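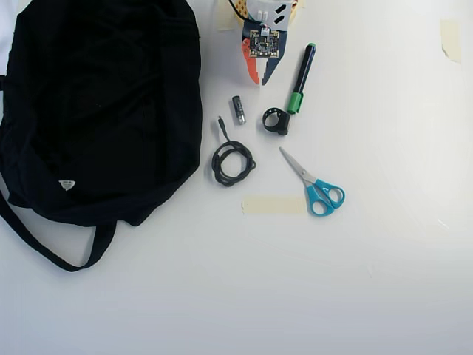

Black tote bags and fading: how do you keep them black??

Page 1 of 1

plainstitch
ok so I have a soft black fabric bag, long strap, use it every day. bought the first one in August, washed it maybe 6 times and now it's a sad brownish gray. Second one is new and I don't want to wreck it the same way. Cold wash? No wash? Vinegar?? My sister swears by vinegar. Pls help before I spill something on it

marrowbone_k
Cold, inside out, gentle, hang in shade. Done. The sun is what kills black, way more than the washer does.

plainstitch
I did hang it on the balcony lol. South side.

marrowbone_k
well there you go

tuckandroll
Gonna disagree with marrowbone. I line dry everything in full sun, have a black Bokura shopper that's 8 years old and still fine. What kills them is cheap dye. Some just bleed every single wash no matter what you do. Rub a damp white cloth on the inside seam, if it comes up gray you've got a bleeder

marrowbone_k
8 years and how many washes though

tuckandroll
hardly any. I spot clean

marrowbone_k
so that's your answer and it isn't the dye

Dezső Hajdu
Worked the counter at Sárközi (dry cleaner, small place) for a long time. You are both partly right. Sunlight fades, poor dye bleeds, but the most common thing people brought in was rubbing. The side that sits on your hip goes pale first. Look at your old bag, is one side worse?

plainstitch
just checked and YES. the hip side is way worse. huh

Dezső Hajdu
Then switch sides now and then. And wash less. Half the detergent it says on the bottle, too much leaves a film and film looks gray. Sometimes a plain rinse brings some of the black back.

oddsock50
What about vinegar, nobody answered that part. I put a half cup in the rinse and my stuff looks better imo

Dezső Hajdu
It helps with the film. It does not "lock in" color, that is an old story. Never in the same load as bleach, please.

oddsock50
my grandma would fight you on the locking in thing

quietlaundry
Just redye it? Box of Andine black, big pot, old spoon. Mine cost less than lunch. BUT check the fabric first, regular dye does nothing on polyester, I wasted an entire evening finding that out. Logo patches and stitching can come out a diffrent shade too

tuckandroll
redyeing a tote is a lot of mess for a tote

quietlaundry
it's one pot

tuckandroll
one pot and then my sink was purple for a month

plainstitch
tag on the old one says 50 cotton and the rest poly, so would it half work?

quietlaundry
Pretty much yeah, you'd get charcoal. Get the kind made for synthetics, needs to be really hot tho. Andine has one, so does Plarnus, I've only used the first

hemlinehank
don't leave it in the trunk of the car either. mine got a stripe down it from the back window

plainstitch
ok plan: rinse the old one with no soap, see if it's film. If not I'll try the synthetic dye. New one gets spot cleaned and I swap shoulders. Will report back

oddsock50
try the vinegar!!

plainstitch
fine, vinegar in the rinse, half cup

marrowbone_k
and dry it in the SHADE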